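Tindport Curbside Collection: Frequently Asked Questions

Last updated 2018-06-20

Jump to: Carts and bags | Collection day | What goes where | Inside the home | Large items | Bills and moving

CARTS AND BAGS

Who picks up the trash in Tindport?

Kulkarni Hauling collects trash, recycling and yard waste from all single-family homes and from apartment buildings with fewer than eight units. Larger buildings make their own arrangements, usually through the property manager. The current contract covers 1,102 addresses. If you are not sure whether yours is one of them, look for the street list at the front counter or call the collection office.

What carts do I get?

Every covered address has a gray cart for trash and a green cart for recycling. Yard waste goes in paper yard bags or in your own can, with no lid and no plastic liner. The carts belong to the address and stay there when you move.

Can I get a bigger or smaller trash cart?

Yes. There are two sizes. You can switch once a year at no charge, and after that there is a delivery fee. Most households with one or two people do fine with the small one. The recycling cart comes only in the large size.

My cart is cracked, or a wheel has come off.

Report it and leave the empty cart at the curb. Wheels and lids are usually fixed on the spot. A cracked body means a new cart, which can take up to 14 days to arrive. Until then you may set out tied bags, and the crew will take them.

Do I have to bag my trash?

Yes, everything in the gray cart should be in a tied bag. The arm on the truck turns the cart over at height, and anything not in a bag blows down the street. Any bag that holds together will do.

Do I have to bag my recycling?

No. Please don't. Recycling goes in the green cart with nothing around it. The sorting line at Brinis pulls out tied bags and sends them to the landfill unopened, so a bag of clean cans ends up as trash.

COLLECTION DAY

What time should the carts be out?

By 8 in the morning. You can put them out the evening before, after dark in the bear months if you live above the upper road. Trucks don't always take the same route, so a truck that came at noon last time may come first thing this time.

Where exactly do they go?

At the edge of the street, wheels toward the house, with an arm's length of space between carts and away from mailboxes and parked cars. If your road is not plowed to full width, put them at the end of your driveway just behind the snowbank. Carts on top of a snowbank fall over.

What happens on holidays?

Collection moves back by one day for the rest of that week. The list of holidays is printed on the back of the calendar mailed out each November. Extra copies are kept at the library and at the Drundia Road transfer station.

My cart was skipped. What do I do?

Check for a tag on the handle first. Yellow tags give the reason, and the most common ones are an overfull cart, a blocked cart and the wrong material. If there is no tag and your neighbors' carts were emptied, call before the end of the next working day and leave yours where it is. A driver will come back.

Can I put extra bags next to the cart?

Only with an extra-bag sticker on each one. Stickers are sold at the collection office and at the hardware store. You don't need stickers for the first pickup of the new year.

WHAT GOES WHERE

What goes in the green cart?

Paper, flattened cardboard, steel and aluminum cans, glass bottles and jars, and plastic bottles, jugs and tubs. Empty them and give them a quick rinse. Labels can stay on. Put the caps back on plastic bottles and take the lids off jars.

Pizza boxes?

Tear off the clean part and recycle it. The greasy part is trash. If the whole box is clean, recycle the whole box.

Are the numbers on the bottom of plastic containers any help?

Not much. The number tells you what resin was used, and the sorting line at Brinis goes mostly by shape. Bottles, jugs and tubs are accepted whatever the number. Clamshells, cutlery, cups and foam are not.

What about snack bags, candy wrappers and chip bags?

Trash, all of them. This includes clear ones, shiny ones and ones with a recycling symbol printed on the back. Film this light wraps around the rollers at the sorting plant, and the line has to be stopped so someone can cut it out.

Tissues, napkins and paper towels?

Also trash, used or not. The fibers are too short to make into new paper.
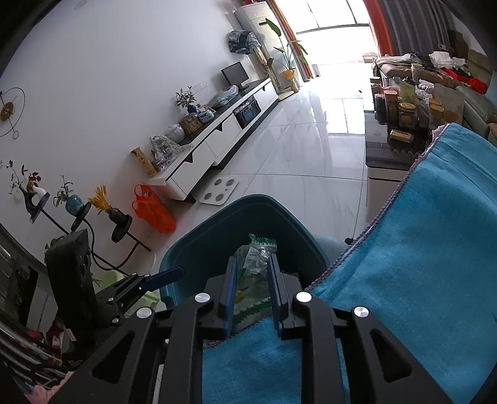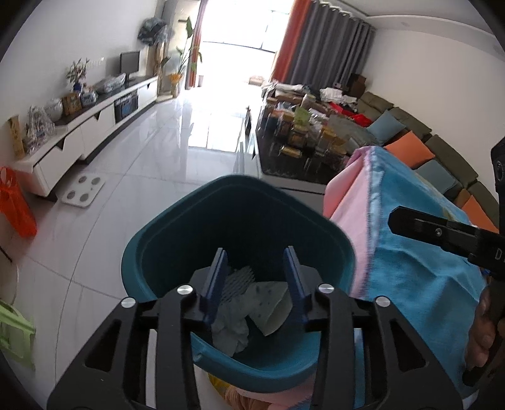
Grocery bags and bread bags?

Keep these out of both carts if you can. The supermarket has a collection box for clean, dry bags inside the front entrance. If they are dirty, put them in the trash.

Shredded paper?

Put it in a paper bag, fold the top over and staple it shut. It then goes in the green cart. This is the one exception to the rule about bagging recycling.

Batteries and light bulbs?

Never in either cart. Household batteries can be dropped off at the library desk. Car batteries, fluorescent tubes and compact bulbs go to the transfer station. Put tape over the ends of lithium batteries before you bring them in. There was a truck fire last winter and a battery was the cause.

Paint?

Dried latex paint can go in the trash with the lid off. Stir in cat litter to dry it faster. Oil paint, stain and thinner have to wait for the hazardous waste drop-off, which is held at the transfer station twice a year.

INSIDE THE HOME

Do I need a special bin indoors?

No. Use whatever you like and whatever fits. What matters is having a place for recycling close to the place for trash. People who keep both in the kitchen but only a wastebasket in the other rooms tend to throw paper and bottles in with the tissues. A paper bag beside the wastebasket is enough.

Do small wastebaskets need liners?

That is up to you. You can empty unlined baskets into one larger bag before it goes out to the cart. It saves on liners. Wipe the basket out now and then with dish soap and warm water.

How do I keep the cart from smelling in summer?

Keep meat scraps in the freezer until the night before collection. Tie bags tightly. Rinse the cart with a hose and leave it open in the sun for an afternoon. Baking soda at the bottom helps a little. Bleach is not recommended, and please don't tip the rinse water into the storm drain.

Is there a food scrap program?

Not at the curb. There are drop-off barrels at the transfer station for fruit, vegetables, coffee grounds and eggshells. No meat, dairy or produce stickers. Catherine Gourlay runs a short class on backyard compost every spring, and the handout is available at the office all year.

LARGE ITEMS

How do I get rid of a couch or a mattress?

Call to book a pickup. Each address gets 2 free large items a year, and further items are charged by size. Mattresses must be in a plastic cover or the crew can't take them. Don't put anything out before you have a confirmed day.

Refrigerators and air conditioners?

These are handled separately on account of the refrigerant. There is a fee, and doors must be taken off refrigerators before they go to the curb.

Televisions and computers?

Bring them to the transfer station. Keep old tube sets in one piece, as broken ones cost more.

BILLS AND MOVING

How am I billed?

Collection is on your water bill, on its own line. Renters who don't get a water bill should ask the landlord how it is paid.

I'm going away for the winter. Can I pause service?

Yes, if the house will be empty for eight weeks or longer. Call before you leave. Pauses can't be backdated.

I just moved in and there are no carts.

Check the garage and behind any shed. If they are gone, call and we will deliver a set. There is no charge to a new resident for missing carts.

Who do I talk to about something not covered here?

Knut Lenz handles route questions and missed pickups. For bills, stickers and cart orders, ask at the front counter of the collection office on Drundia Road. Closed for lunch.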